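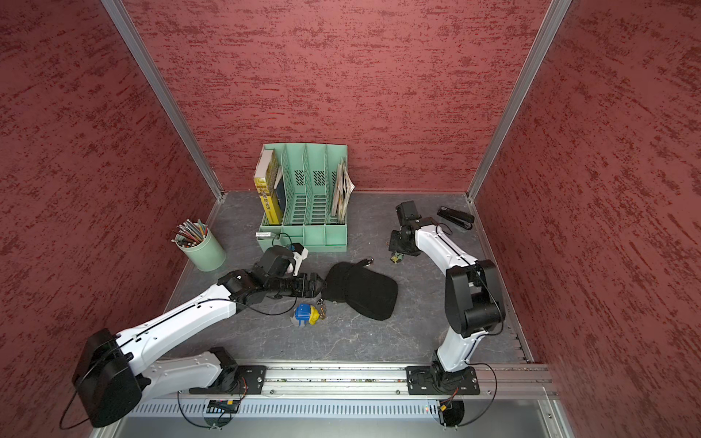 **How much does the four-slot file organizer hold?**
More than you'd think! A slot takes a couple of paperbacks side by side, or a good fat stack of magazines and folded papers.

## Granora Desk File, four slots, mint green

We love this one. It's light, it wipes clean with a damp cloth, and the rows of little vent slots in the side panels let you see what's tucked inside (handy when you're hunting for the electric bill). The mint goes so nicely with a pale-green pen cup — and it looks just as good next to plain black desk things like a stapler or a fabric pouch.

- Plastic, one piece, nothing to put together
- 11 inches deep
- A lip along the front of the base, good for an eraser or a label
- Comes singly or in a pack of 2

Yolanda Oyelaran in our Thibodeaux shop keeps three in a row for her pattern magazines and still has room for her mug. New stock comes in each November.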